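Flowers on Every Wall
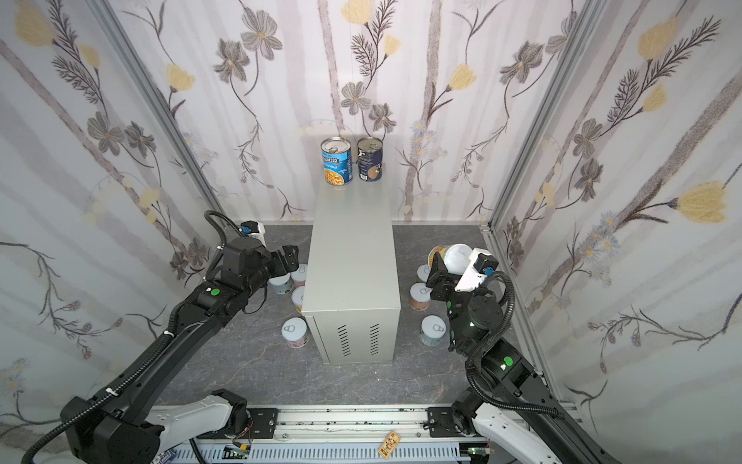

Ailsa Farquharson picked the wallpaper first and let everything else follow. "I saw those big sketchy flowers with the pale yellow ones mixed in and that was it, I was gone!" she says. The lavender in the background won her over too (she had been dead set on plain white until one Tuesday in August).

It runs across three walls, over a gray marble-patterned floor. Wasn't she worried it would be too much? "Everyone was! Ross told me to do one wall and stop. But I love how the stems keep going when you turn your head."

The light gray cabinet stayed plain on purpose. "I went through 15 paint cards for it and came back to gray," she says. She still has two rolls of the paper left over, and she's already eyeing the hallway.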